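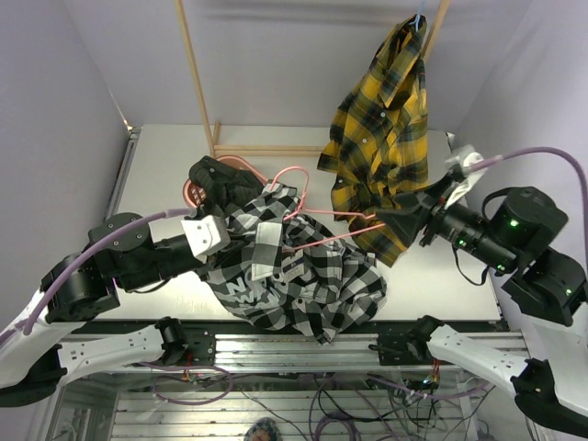
Vol. 2, No. 40 – 3/15/19

Rules for robots that handle our things

Most of the safety rules written for robot arms are about people. They say how hard an arm may press against a shoulder, how far away a worker should stand and where the stop button goes. Those rules took years to write and I would not want to lose any of them. They say very little about the thing the arm is holding.

For a long time that did not matter much. The arm held a car door or a bag of cement, the part had a drawing, and the drawing gave the limits. Now two arms can be set to put a checked shirt on a pink hanger, and a shirt has no drawing. It lies in a different heap every time. The only record of what may be done to it is the care label, and the care label covers washing and ironing. It has nothing on how hard a collar may be pulled.

I think we need a short written standard for this work, and I think it should come before the machines are sold to laundries and hire shops. Several firms are getting close. Vekatmont has a system on trial with a uniform supplier, and Sestadel has said it will follow. Each has its own idea of a good result. Vekatmont counts a garment as hung if it stays on the rail. Sestadel wants both shoulders seated and the top button in line with the hook. A buyer who compares the two success rates is comparing two different jobs.

The first thing to settle, then, is what "hung" means. My own version would be that both ends of the hanger sit inside the shoulders, no part of the collar is trapped, and the garment can be lifted off by a person with one hand. That last part came from Mitali Navaratnam, who ran a hire shop for many years and has lifted more coats off rails than I have ever owned. She is right that a shirt jammed on its hanger only moves the work to whoever comes next.

The second thing is force. Grip force is easy to set and easy to log, and most makers already do both. Pull is another matter. When two arms hold one garment, each can be well within its own limit while the cloth between them is stretched past what the seam can take. A limit set for each arm does not protect the shirt. It has to be set for the pair, and the makers should have to publish how they measure it.

The third is what gets tested. I have read trial reports where every run used the same plain cotton shirt, fresh from the packet. Real baskets hold plaid shirts with buttons, soft old tops with big printed letters, thin things that cling and dark things where the inside and the outside are hard to tell apart. I would ask for 50 different garments, chosen by someone outside the firm, with a share of them well worn. The hangers should vary as well. A thin plastic hanger bends where a wooden one does not, and an arm that has learned one may do poorly with the other.

Hammad Satti, who sits on the drafting group with me, disagrees with part of this. His view is that a fixed set of garments will be out of date in a year and that makers will simply practise on it. He would have the standard name kinds of cloth and leave the choice to the tester. I see the risk he describes. I still prefer a fixed set that is changed every March, for the plain reason that two laboratories can then check each other's work.

Then there is the record of failures. The Malik trial published 855 attempts and gave one figure for success. It did not say how many of the failures were dropped hangers and how many were torn cloth. Those are very different events for the owner of the shirt. A dropped hanger costs a few seconds. A standard should ask for the two to be listed apart, along with any run a person stepped in to rescue.

The usual objection is that rules at this stage will slow small firms down. Zellex made that case in its reply to our first draft, and it was a fair letter. But the tests I have in mind need a table, a rail and a basket of clothes. A small firm can run them in a week – and it would then have a number that means the same as everyone else's.

Comments on the second draft are open until the end of the month.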